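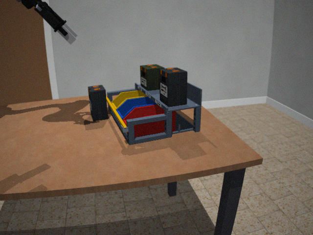
4.2 Planner and perception in the simulated bench

The bench used in this section runs entirely in simulation, which spares us the cost of broken fingers and deprives us of the excuses that come with them. Each episode asks the arm to fetch one named box and put it in a named location, under one of two software stacks. The first, Clegg, plans a full trajectory before moving and then follows it with admirable loyalty, whatever has happened in the meantime. The second, Avari, replans whenever the pose estimate of the target shifts by more than a set tolerance. Both share the same inverse kinematics solver and the same grasp scorer, so neither can blame the other's mathematics.

We ran 147 episodes per stack from identical random seeds. Clegg completed 101 of them and Avari 112. Before anyone celebrates, we note that Avari also took longer on nearly every episode it finished, and that an early build spent one whole night replanning on the spot because the tolerance had been entered in metres and read in millimetres. Ekow Korletey found the fault by plotting the joint angles, which formed a very handsome flat line.

Most of the remaining failures begin in perception. The pose estimator was trained on renders with soft, even lighting, and it treats a hard shadow edge as if it were the edge of something one might pick up. The wrist view is the worst offender. The gripper is close to the lens, its shadow moves with it, and a dark box on a tan floor offers little contrast once that shadow comes near (Figure 3).

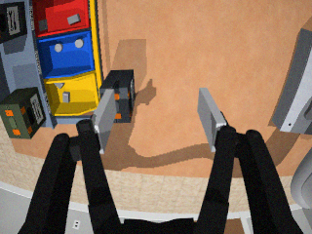 Figure 3. Simulated wrist view with the fingers open. The gripper's shadow crosses the floor close to the dark box with orange accents.

Masking the fingers out of the view is simple, as their geometry is known to the simulator. Masking their shadow is less so. Our first attempt projected the finger meshes on to the ground plane and discarded every pixel inside the outline, including, on several occasions, the target. The version reported here keeps those pixels but lowers their weight in the pose update, with the weight tuned on 43 held-out episodes from the Prestmont set. We make no claim that the value is a good one elsewhere. It was a poor one on the Atadel set until we retuned it, and Section 5 gives both settings.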